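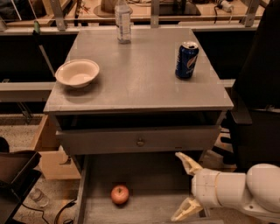 Questions we get a lot — Pettigrew House guest rooms

Short answers, written between check-ins. If yours isn't on here, ring the desk or leave a note in the box by the stairs.

What time can I get in?

3 pm. Earlier if the room's done, no promises. Call in the morning and ask. Bags can go in the hall closet any time after 9, just put your name on them. The closet locks, front desk has the key.

And out?

11 am. Noon if you ask the night before and we don't have anyone coming in behind you. Keys in the brass slot. Please not under the mat, we lost a whole set that way in January and had to redo two locks.

Is there parking?

Behind the house, enter from Prusow Street. First come. Tall vans won't clear the arch — use the public lot across from the bakery, it's free overnight but they do ticket after 8 am. We can't get you out of a ticket. People ask.

The back door code doesn't work.

Press the star first, then the code, then wait. If you start over too fast it locks you out for a couple minutes. Still nothing, call the desk. Code is in your booking email and changes with every guest so last year's won't do it.

Is breakfast included?

Yes, 7 to 10 in the front room. Eggs, toast, oatmeal, fruit, whatever Valter baked. Leaving before 7? Tell us by 8 the night before and we'll bag something up. Gluten free is fine with a days notice. Vegan too, though the choices get thin.

Can I eat in the room?

Sure. Cold stuff, takeout, drinks, all fine. No hot plates, no rice cookers, no camp stoves. Bowls and spoons are on the landing shelf, help yourself and leave them on the nightstand when you go.

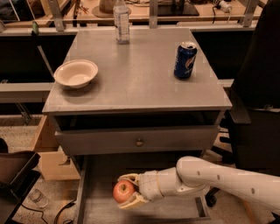
Nightstand, gray room, drawer open.

Is there a fridge?

Shared one on the landing, second floor. Label your stuff. Anything without a name gets tossed at noon. Ice is in the freezer drawer, please refill the tray.

Can I drink the tap water?

Yes. Town water, tastes a bit of chlorine in summer. Let it sit in the pitcher for a while and it's better.

Where do I recycle?

Blue bin at the foot of the back stairs. Cans and bottles go in loose, not bagged, or the haulers leave the whole thing. Glass is separate, green crate next to it. Cardboard flat please.

What's the wifi?

Network is Lendano-Guest. Password on the card in the drawer. Works well on the first and second floors, patchy at the top. If you've got a video call, use the front room after 10, the router's in there behind the piano.

It's cold / it's hot.

Radiators come on from the boiler, so you only get heat when the house gets heat. The knob on the side turns yours down, all the way left is off. Extra blankets in the bottom of the wardrobe. Summer there are fans, ask. No AC, the wiring can't take it. Don't bring your own unit, somebody did and the whole top floor went dark.

Do you take pets?

Dogs yes, 2 max, ground floor only. Cats sorry no. Please don't leave a dog alone in the room, the barking carries right up the stairwell. Towels for muddy paws are in the basket at the back door.

Kids?

Of course. Crib and one high chair, free, but reserve them. Stairs are steep and we don't have a gate for the top.

I broke something.

Just tell us. A cup or a lamp bulb, forget it. Furniture or windows we'll talk. We'd much rather hear it from you than find it at turnover.

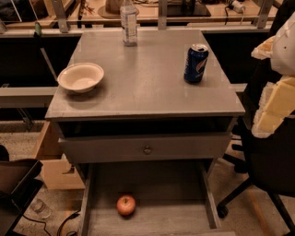 I left something behind. Do you have it?

Maybe. We check drawers, under beds and behind the doors every checkout, and it all goes in the lost property cupboard with the room name on it. Chargers are the big one. We keep things three months then they go to the church sale. We can mail it, you pay postage. Food and open drinks get thrown out the same day.

How do I cancel?

Reply to your booking email. A week or more ahead, full refund. Less than that we keep the first night unless we can refill the room, and we do try. No shows pay the lot.

Can I book the whole house?

Yes, outside of summer. Flat deposit of $200, back to you after we've been through the rooms. Music off at 10, the neighbors are close and they've been very decent about it.

How do I pay?

Card or cash at check in. No checks anymore. If you booked thru Masex you've already paid them, please don't pay us twice, the refund takes forever.

Who do I call at night?

Valter Quintela, he lives in the annex. Dial 2283 from the hall phone. Lockouts, leaks, smoke alarm, anything like that. Extra pillows can wait til morning — or check the wardrobe, there's usually one up top.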